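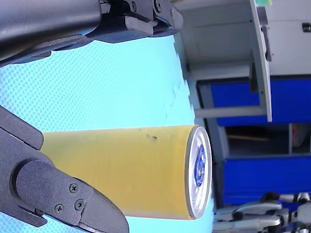

Feven Negussie wrote to us after the last round that she had put cups and cans away every day of her adult life and had never once been asked how she decided where they went. She added that she would have liked more time with the tall shelf, and that the instructions for the second task should be printed in larger type. Both requests have been met for the coming round.

Call for Participants: Household Tidying Study, November Round

The Kerkusetti Study of Everyday Storage, conducted by the Numumach Center for Domestic Research, invites adults from the general public to take part in a study of how people pick up, sort, and put away ordinary household items. The November round is the last of the present series. There are 31 places.

About the Study

The study concerns the small objects that collect on tables, counters, and floors in the course of a normal day: cups, food cans, canisters, lids, jars, dishcloths, and the like. Participants are asked to tidy a set of such objects into shelves, bins, and drawers in whatever way they consider sensible. We record which objects are handled first, which are grouped together, and where each one is finally placed.

Earlier rounds dealt with full kitchens. The November round is narrower in scope and deals mainly with containers. Of particular interest are objects that may be stored either upright or on their sides, such as a long yellow can with a silver metal lid, and light objects that are easily tipped, such as a tapered plastic cup. Written comments from previous participants show that people hold firm views on these matters and that the views differ a great deal within a single household.

The complete set holds more than 40 items. No participant will handle all of them. Each person is assigned a portion of the set, and the portions are balanced so that every participant meets containers of differing size, weight, and shape. Several of the items have been in regular use and show scuffs or worn printing. Participants are asked to treat worn items as they would treat their own.

What Participants Will Do

Each participant attends a single visit. The visit consists of the following parts.

Introduction. A member of the study staff reviews the consent form, answers questions, and shows the participant the work areas, the storage furniture, and the washroom.

Task One, Clearing. Objects have been set out on a table and on the floor nearby. The participant clears both areas and places the objects in the storage provided. There is no time limit and no preferred arrangement.

Task Two, Finding. The participant is given a printed list and retrieves the named objects from storage that another person has arranged. The participant then notes on the sheet which objects were hard to find.

Task Three, Rearranging. The participant may change anything about the storage from Task Two. Shelves may be moved up or down. Bins may be turned, stacked, or left out altogether.

Closing Interview. The participant discusses the choices made during the visit. The interview is conducted in English and is audio recorded with consent. Participants who prefer to answer in writing should say so when registering.

A rest period with water and light refreshments is offered between Task Two and Task Three. Food and drinks may not be taken into the work area.

Who May Take Part

Applicants must be adults who take a regular part in the tidying of their own home. No professional experience in cleaning, catering, or organizing is needed, and those who have such experience are equally welcome. Applicants must be able to give written consent and to read a short printed list in English.

The tasks involve standing, reaching, and picking up light objects from floor level. Applicants who would rather work seated, or who cannot comfortably reach the floor, are encouraged to apply. A version of each task can be carried out entirely at table height, and the results are given the same weight in the study.

Two members of the same household may both apply. They will be scheduled separately and are asked not to discuss the tasks with each other until both visits are complete. Persons who took part in the spring round may apply again. Persons employed by the Center, and members of their immediate families, may not. 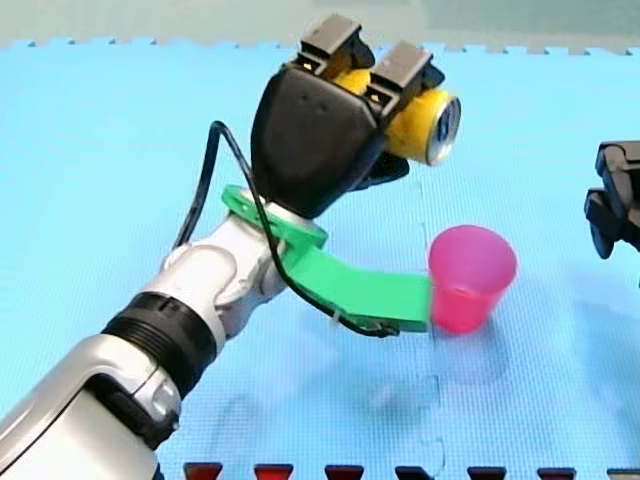 Applicants with impaired color vision should note this on the registration form. Some objects in the set are told apart partly by color, among them the yellow can and a see-through pink plastic cup, and the printed list for Task Two is available in a version that names objects by shape and position alone. The same version may be requested by anyone who finds it more convenient.

Applicants with an allergy to latex, cleaning products, or any common food should likewise state this in advance. All containers are used for handling only. Participants will not be asked to eat or drink from any of them.

Location and Schedule

All visits take place at the Numumach Center, Holmgren Building, Room 508. The building has an elevator and a step-free entrance on the parking lot side. The main entrance has steps and a handrail. Visitors should report to the front desk, where a staff member will meet them. Participants are asked not to go up to the room unaccompanied, as a visit may still be in progress.

Visits are scheduled throughout November, by appointment. Morning, afternoon, and early evening appointments are available. An information session for those who wish to see the storage furniture before applying will be held on a Friday at 2 p.m. in the same building, and the exact day will be sent to everyone who has requested a registration form. Attendance at the session is optional and has no bearing on selection.

Participants should plan to remain for the full visit. Those who must leave early are asked to inform the staff on arrival so that the tasks can be shortened accordingly.

Clothing and Personal Items

Comfortable clothing and flat, closed shoes are recommended. Long scarves, loose bracelets, and similar items should be removed before the tasks begin. A locker is provided for coats and bags. Telephones must be switched off and left in the locker during the tasks, but may be used in the rest period. Parents and caregivers who need to be reachable may leave the front desk number with their family or school, and any message will be passed on at once.

Children cannot be looked after at the Center during a visit. Service animals are welcome.

Compensation

Participants are paid for their time at the standard visitor rate of the Center, which is stated on the registration form. Payment is made at the close of the visit. A participant who withdraws during the visit is paid for the time spent. Public transportation fares are refunded on presentation of a ticket or receipt, and parking in the visitor lot is free of charge.

Participants may also ask for a copy of the Sirnari Storage Notes, a printed booklet prepared by the Center from the results of earlier rounds. It includes plans for shallow shelving and advice on the storage of cylindrical containers. Copies are limited in number and will be mailed once the round has closed.

Privacy and Consent

Participation is voluntary. A participant may decline any task, decline any question, or end the visit at any time without giving a reason.

Names and contact details are held separately from the results and are deleted when the study closes, except where a participant has asked to be told of future studies. Remarks made in the closing interview may be quoted in reports. They will appear with the speaker's name only if the speaker has given written permission. Participants may review the written record of their own interview and may correct or remove any part of it within the period stated on the consent form.

How to Apply

Registration forms may be requested from the front desk of the Center in person or by mail. Please mark all letters "Kerkusetti, November Round." The form asks for the following:

Name and preferred means of contact
Days and times at which a visit would be possible
Type of home and number of persons in the household
A short account, in a few sentences, of where cups and canned goods are kept in the home and who usually puts them away
Any adjustments needed for the visit

The short account is not judged for style or neatness. It is used to ensure that the group includes people from homes of various sizes, with and without a separate pantry.

Places are assigned as suitable applications arrive. When the round is full, further applicants will be placed on a waiting list and contacted in order if an appointment becomes free. Every applicant will receive a written reply.

Changes and Cancellations

Participants who cannot keep an appointment should notify the front desk as early as possible, so that the time may be offered to another person. One change of appointment can be made without a new application. Anyone who feels unwell on the day of the visit is asked to stay at home and reschedule.

Questions about the tasks, the building, or the consent form may be directed to the study staff through the front desk. Questions about the treatment of participants may be sent in a sealed envelope addressed to the Director of the Center, and will be opened by the Director only.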